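Does the Zulgate Kit Do What the Box Says? A Term Project Report

Mayuree Khamphan and Davoud Yazdani
Robotics and Automation, second-year project course
Department copy, revised in October

Why we picked this

The department was offered a trial of the Zulgate gripper kit by Otbridge, the company that sells it to schools. The sales sheet says a class can have it "handling real tools by lunch." Our project advisor asked if we wanted to test that instead of building another line follower, and we said yes. We were allowed to keep the kit for the term and had to give it back afterward. Otbridge did not pay us and did not see this report before we turned it in.

We should say up front that neither of us believed the sales sheet. Davoud had used an older Otbridge product in high school and remembers mostly the error lights. We tried to keep that out of the scoring, but readers should know it.

What comes in the kit

The kit has the two-finger gripper, a small camera that mounts at the wrist, a power supply, a bag of screws and the Nikzad software, which runs on a laptop. You need your own arm. The sales sheet does mention this, in the smallest type on the page. We used the Jatden arm that was already in the lab. The listed price is 1859 dollars without the arm, and the software license has to be renewed after the first year. We asked Otbridge twice what the renewal costs and were told that it "depends on the institution."

The printed guide is short. The part about mounting the camera is clear and we had no trouble with it. The part about setting grip force shows a menu that doesn't exist in the version of Nikzad we installed. We found the setting in the end under a tab called Session, which is a strange place for it.

The claims we tested

The sales sheet makes a lot of claims and we could not test them all. We dropped the one about battery use because we ran from the wall the whole time. We kept these:

Claim A. The gripper holds round objects without special pads.
Claim B. The wrist camera gives the operator "everything needed" to work.
Claim C. A beginner can complete a pick in the first session.
Claim D. The gripper is rated for over 1000 cycles between adjustments.

How we tested

For Claim A we did not want to use the plastic practice cylinder from the kit. It is light, clean and exactly the size the fingers like, so of course it works. We used things that people in a lab would want picked up: a marker, a socket wrench extension, a paper towel tube, and a metal cylinder with a cable coming out of the tip and tape wrapped over its upper part. The last one became our main test piece. It combines smooth metal with wrinkled tape, and a cable is a good way to find out if a gripper demo was staged.

We ran 100 picks with that piece. One of us drove the arm and the other wrote down the result, and we switched places halfway through. A pick counted only if the object was lifted, held while the arm moved to a second spot, and set down under control. Dropping it near the second spot did not count, although we argued over a few of those.

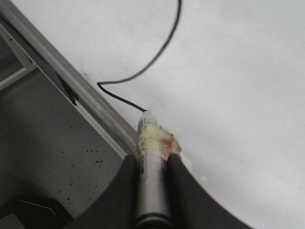 Most of the trouble came from where the fingers closed. Gripped on the smooth metal, the piece stayed put nearly every time, even when we moved the arm faster than the guide recommends. Gripped up on the tape, it turned in the fingers, and once it had turned the set-down was usually bad. The curve on the inside of the fingers helps to center a round object, so we will give Zulgate credit for that. It does nothing about an uneven surface, and the sales sheet talks as if it does.

The cable was a separate problem. It is thin and it bends wherever it wants to, so the piece never started out in quite the same way. When the cable caught on something during a move, the software reported a good grip right up until the piece was pulled loose. Nikzad has a "grip confidence" number on the screen, and by the second session we had stopped looking at it.

Results by claim

Claim A: partly true. Of the 100 picks, 71 counted. Davoud thinks that is a decent number for a kit at this price. Mayuree thinks that a gripper which fails on more than a quarter of its picks should not be sold with the words "real tools." We agreed to print both opinions. The other objects were not scored formally. The marker was easy, and we crushed the paper towel tube before we found the force setting.

Claim B: not true for us. The fingers are large in the camera view and a little blurry, because they are so close to it. You can see what is between them and a fair amount of what is past the tip, but judging height above the table from that view alone is guesswork. We ended up putting a ruler beside the work area and looking at it directly. A second camera would fix this. Otbridge sells one.

Claim C: true, with help. We borrowed a first-year student who had never used an arm. She made a clean pick of the practice cylinder on her fourth try — but one of us had already done the setup, which took us most of an afternoon when we did it ourselves. "By lunch" depends a lot on who unpacks the box.

Claim D: not tested properly. We did not get near 1000 cycles. The left finger needed its screw tightened twice during the term, and the guide has no advice on how tight it should be. We don't want to make too much of two loose screws.

Problems with our own work

We tested one kit. Another might be better or worse. Both of us improved as drivers over the term, so the later picks are probably kinder to the gripper than the early ones, and we didn't mix up the order to correct for this. We also did not record the grip position for the first 12 picks, so what we say about metal and tape comes from the remaining 88. The tape on the test piece got more wrinkled as we went along, and we should have replaced it on a schedule.

Should the department buy it?

Our answer is not at the listed price. The hardware is fine for teaching. The fingers are sturdy and the mounting is simple. The software is the weak part, and it is also the part you keep paying for. If Otbridge will put the renewal cost in writing and send a guide that matches the current version of Nikzad, it would be worth asking again.

Test sheets and the arm settings we used are in the blue binder in the lab. The settings on page 2 are the ones to start from; page 1 was before we found the Session tab.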